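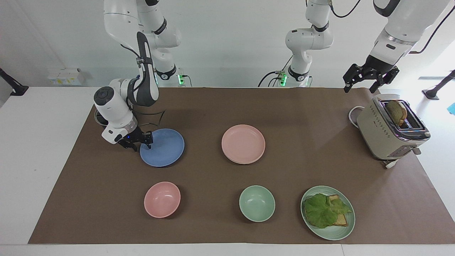

Section 4: Setting Up Your First Comment Letter

Welcome back! If you've made it through Section 3, your Fulamach account is open, your mailing address is confirmed, and you've picked the public bodies you'd like to keep an eye on. Now comes the part most people signed up for, which is writing to those bodies about a rule they're thinking of adopting and having your letter land in the official record.

You don't need a law degree for any of this. When an agency proposes a rule, it usually has to let the public speak up first, and what you write in plain words about your own street or shop or school counts as a comment. Set aside nearly 50 minutes for your first letter (later ones go faster), and have the proposed rule open in a second window so you can flip back and forth.

Before you begin

You'll want the docket number, the closing date for comments, and the name of the office taking them. All of these are printed at the top of the notice. If you're following along with our practice docket, it's the Sarnell County ferry landing rule, and it's already loaded under Practice.

Starting the letter

1. From the home page, choose Letters, then New Letter.

2. Type or paste the docket number into the first box. Dashes matter here, so copy them just as they're printed.

3. Press Find. The title of the proposed rule should come up under the box. Read it through and make sure it's the one you meant, because agencies often run two or three proposals with very similar titles in the same season.

4. Choose Individual or Group. Pick Group only if you have been authorized to speak for an organization. A member of a garden club writing on her own behalf is an individual, however much the rest of the club agrees with her!

Note: If Find brings back nothing, the docket may belong to a body that isn't on your list yet. Go back to Section 3, step 6, and add it.

Writing the body

5. In the Opening box, say who you are and how the rule would touch you. Two or three sentences will do nicely.

6. In the Sections box, tick each part of the rule you want to talk about. A separate writing space opens for each one, and the section number is carried into your letter automatically.

7. Write your comments. Say what you'd like changed and, if you can, suggest the words you'd put in its place. Agency staff have to sort through a great many letters, and a suggested sentence gives them something to work with.

8. Attach any supporting papers with the Add Papers button. The limit is 80 pages for the whole letter, attachments included.

Caution: Comments are public. Your name, your town and everything you attach can be read by anyone, often for years afterward. Take out phone numbers, account numbers and medical details before you go on. Fulamach can't pull a letter back once the agency has it.

Checking and sending

9. Press Preview and read the letter from top to bottom. Reading it aloud is a fine old habit, and it catches missing words better than the spelling checker does.

10. Press Send. A receipt number appears within a minute or so. Write it down or print the page.

11. Look for your letter on the agency's own docket page over the next several business days. Some offices, Nusow Township among them, post comments in batches, so a short wait is normal.

Note: The closing time is the agency's local time, and many dockets close at 5:00 p.m. instead of midnight. If you're sending from another time zone, check the notice.

If something goes wrong

Message 73 means the comment period has closed. Your draft is kept, and you can still print it and mail it, though the office doesn't have to consider a late letter.

If the Send button stays gray, one of the boxes marked with a star is empty. The usual culprit is the town name on the first page.

If you sent the letter to the wrong docket, write a short second letter to the same docket saying so, and then send the original to the right one. Quote your first receipt number in both.

Section 5 covers signing up to speak at a public hearing, using the Yeh Valley water hearing as its practice case.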